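About Bivby

Bivby repairs and tests hand-held grippers for small workshops. Tatiana Kollár and Ojārs Lill started the company after a finger pad came off a gripper in October and a part dropped onto a coworker's foot. The screws had held -- the glue had not.

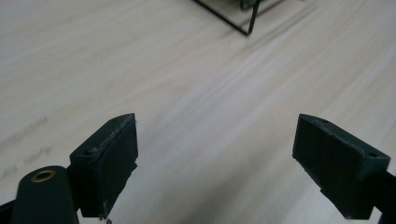

We now check the pads on every gripper before it goes back to a customer, and again after 2,000 cycles. If a pad lifts at a corner, we replace both. Reinaldo Macedo keeps the fault log, and customers can ask for a copy.

There are four of us, in two rooms in Endberg. The shop opens at 8.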